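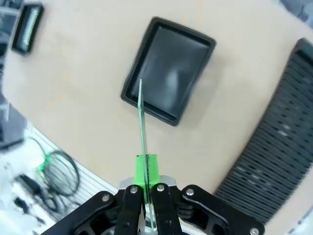 Bench 5, black tray, green plate over it. Beige top.

BENCH CHECK — Indstead, room 9
Done by: Effie Paterson
Date: 2 July 2005
Copy to: Sointu Salminen

1. Tabletop surface — OK
Smooth, light sheen. Ran a hand over the front half, no nicks. Wiped with Pukix, let dry before putting anything back.

2. Clear working space — OK
Mostly open apart from the trays, other stuff kept to the edges. Keep it like that please.

3. Trays — OK, see comment
Two on the bench. Black one sits crooked to the bench. Not a fail but straighten at end of shift. Bottom checked for cracks, none.

4. Plate — OK
Thin green see-thru one. Tip checked for chips with a fingernail, fine. Replace if it clouds up or gets a burr. Spares in the Lepik drawer, getting low, need to reorder.

5. Green block at base of plate — OK
Both halves seated. Wiggle test done, no play.

6. Screws, visible — OK
Heads all present, none standing proud. Did not put a driver on them, that's the January check.

7. Edge equipment — COMMENT
Pushed back from front edge. One cord behind the bench was hanging low enough to catch a foot, taped up for now. Needs a propper clip. Sointu to order, Ganport part 412.

8. Floor around bench — OK
Dry, swept. Mat corner curling again on the door side.

9. Lighting — COMMENT
Tube nearest the window flickers for a minute after switch on. Glare off the tabletop in the afternoon, pull the blind.

10. Eye wash, first aid — FAIL
Plasters out. Eye wash bottle in date but the seal is broken so counts as a fail. Swap before anyone works here tomorow.

11. Waste bin — OK
Emptied. Liner in.

Open items: cord clip, mat corner, tube, eye wash, plasters, plate spares.
Previous sheet was no. 68, mat corner was on that one too — can someone just glue it.

Sheet no. 69. Signed E. Paterson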